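Cell Technician, Produce Handling (one position, Tristham site)

Posted April 2018
Reports to: Kamonchanok Wiriya, cell maintenance lead
Hours: full time, days, with one early start a week
Pay: hourly, stated in the first phone call and not held back until the third

Hillar is looking for one technician to set up, look after and repair a single pick-and-place cell at our Tristham building. One cell. If you want to be responsible for a fleet, or for a strategy, you'll be bored by lunch.

We have read a lot of job ads for this kind of work and most of them promise that you will be shaping the future of something. You will be wiping down fingers, checking cable strain reliefs and finding out why a gripper that closed fine yesterday is closing two millimeters short today. Some of the people who apply will find that interesting. We'd like to hear from them.

About the cell

The cell moves fruit and other small produce between a table and clear plastic bins. It has two grippers with soft-covered fingers. The arms were bought used and the mounts were built by us. The control software comes from Moynihan and is decent when left alone. The finger covers come from Jelow, whose sheet says they last 200 hours of running. Our own log says 69, and that was the best pair we have had. We have stopped arguing with the sheet and we change them when they look tired. Part of your job will be working out a better rule than "when they look tired."

The cell was sold to the people upstairs as needing very little attention. It needs attention every day. We don't consider that a scandal, but we would like the hours written down by someone who isn't embarrassed by them.

What you will do

Start the cell each morning. Home both arms, check the zero on each gripper against the gauge block, run the short motion test and look at the fingers with a flashlight before anything gets picked.

Change finger covers and pads. It takes 15 minutes a side once you know how, longer if the previous person used too much adhesive. (Please don't use too much adhesive.)

Check camera alignment after any bump, any move of the table and any visit from someone who leaned on things. Recalibrate if it has shifted. Do not recalibrate just because a run went badly. We lost most of last July to people recalibrating a cell that had a loose bolt in the left wrist.

Lay out the table and bins for each run from the run sheet. Mixed fruit, different sizes, in the bin and out of it. The sheet tells you what goes where. When the sheet is wrong, mark it and hand it back.

Clean up. Juice gets into everything, and the seam at the base of the finger is the worst spot. Dry cloth first, then damp, then dry again. No solvent on the covers, whatever the old binder says.

Find faults and fix them. Cables, connectors, air of the wrong pressure, a worn bushing, a sensor reading nonsense. You should be able to say what you think is wrong before you take it apart, and be willing to write down that you were wrong about it.

Keep the log. Every stop, every part, every guess. Tadeusz Wysocka, who had this cell before moving to the night line, kept a good one and you will inherit it. His handwriting gets easier by the second notebook.

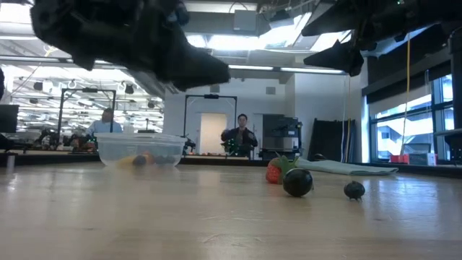 Do I need a degree in robotics to apply?

What we need is two years of hands-on work with machines that move, and that can be packaging equipment, bottling, machine tools, printing presses or farm machinery. A degree is fine if you have one, but it won't move you up the pile.

What we will ask you to show

That you can use a multimeter and read a wiring diagram, including one that no longer matches the machine.

That you have worked safely around moving equipment. You will be asked how you lock something out, in what order, and what you do if the person before you left the tag on and went home.

That you can measure things properly. Calipers, feeler gauges, a torque wrench. If you have a habit of tightening by feel, we'll ask you to give it up for the wrist bolts.

That you can follow a log and write one. Full sentences are optional. Times and part numbers are required.

A bit of scripting helps. You'll be changing values in text files and restarting services, and once in a while reading an error message closely enough to tell whether it means anything. Moynihan's error 500 means at least four different things and we have a list taped up.

You should be able to stand for long stretches, work with your arms above your shoulders for short ones, and lift a boxed gripper assembly with a second person helping.

What we don't need

Passion for automation. A technician who quietly doubts the machine tends to catch problems earlier, and this one has earned some doubt. We ran a trial over the winter in which the cell did well with firm, round items and badly with soft ones, and the summary that went around mentioned the first part in bold. If you're the sort of person who goes looking for the second part, mention it when you write.

We also don't need a cover letter about how robots will change food handling. They may. The cell still has to start up in the morning.

The first few weeks

You will spend your first week with Kamonchanok, mostly watching and changing covers. In the second week you will do the morning start yourself while she watches. After that you take the cell over in stages, beginning with the fingers and ending with camera calibration, which stays with her until she's satisfied. She takes a while to be satisfied.

Tadeusz has agreed to be asked questions for the first month. Please save them up and ask them at shift change.

You will be sent on the Moynihan maintenance course if there is a seat. Opinions here differ on whether it's worth the trip. The section on brakes is good, and the rest is in the manual.

Conditions

The cell sits in a large shared room, so expect other people working nearby and some noise. Tools are supplied, and if you prefer your own you can bring them and we'll engrave them. Safety glasses are supplied. Steel-toe shoes are reimbursed once a year with a receipt.

Overtime is rare and paid. You won't be on call. If the cell stops at night it stays stopped until morning, and this has been agreed in writing with the people who would otherwise phone you.

The position is permanent after a three-month trial. We can't promise that the cell will be. If the project is dropped, the technician moves to the conveyor group at the same rate, and that will be in your contract too. Ask to see the clause before you sign. We'd think less of you if you didn't.

How to apply

Send one page on your work history and one page describing a fault that took you too long to find. Tell us what you tried first, why it was the wrong thing, and what it turned out to be. Spelling doesn't matter. We read the second page before the first.

There is no online test. People we want to meet will get a phone call from Kamonchanok and then a half day at the cell, paid at the technician rate. During the half day you'll change a pair of finger covers, check a gripper zero and look into a fault that we have put in on purpose. You may find one that we didn't put in. That has happened with over half of the people who came in last time, and one of those faults is still open – the left gripper hesitates before its first close of the day, and only the first.

Bring a flashlight if you have one you like. Applications go to the Hillar front desk at Tristham, on paper or by email, marked "Cell Technician." We'll answer everyone, including the people we turn down. Agencies, please don't call.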